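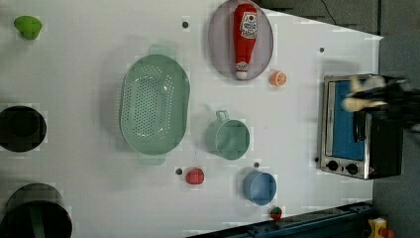
Kitchen items and play food on a white tabletop, with a green colander and a toaster oven.

Erkska to open kitchenware and household store in Wilmont

WILMONT, 4 Sep 2021. Kitchenware retailer Erkska will open a store in the Tresiscombe shopping center in Wilmont, the company announced today. The store will take over the unit next to the east entrance, which has been vacant since the shoe outlet there closed in February.

The new store will stock 700 product lines, including cookware, colanders, storage containers, small appliances, tableware and children's play kitchens. It will be the company's second location in the county and will employ 21 people, most of them part time. Hiring is under way, and application forms are available at the center's information desk.

Erkska has signed a lease with Son, the property company that manages Tresiscombe. Under the agreement, Son will replace the storefront glass and repair the loading door at the rear of the unit before the store opens. Erkska will pay for the interior work, including new flooring, shelving and lighting. 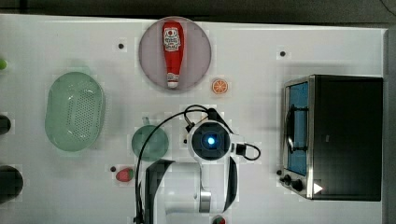
Reading time: 2 minutes

A demonstration counter will be set up near the front of the store. Customers will be able to handle selected products there and ask staff about care and cleaning. Cooking classes are not planned for the first year.

The play kitchen section will carry toy fruit and vegetables, small plates and bowls, and pretend food packages. Items will be sold singly as well as in sets, so that families can replace a lost piece without buying a full set again. Age guidance will be printed on the shelf labels.

Erkska will also accept used pots, pans and baking trays for metal recycling. Items should be clean and free of food. Glass lids, nonstick coating flakes and electrical appliances cannot be accepted. The drop-off point will be inside the rear entrance and will be open during store hours.

The first 600 customers to make a purchase will receive a cotton shopping bag, limited to one per household. Gift cards from the company's existing store will be valid in Wilmont from the first day of trading. Online orders may be picked up at the service desk, but returns of large appliances will continue to be handled by the warehouse.

Parking at Tresiscombe is free for the first 2 hours. The east entrance has step-free access from the parking lot and from the bus stop on the north side of the center.

The opening date and store hours will be announced once the interior work is complete.

Media inquiries: Erkska press office, Wilmont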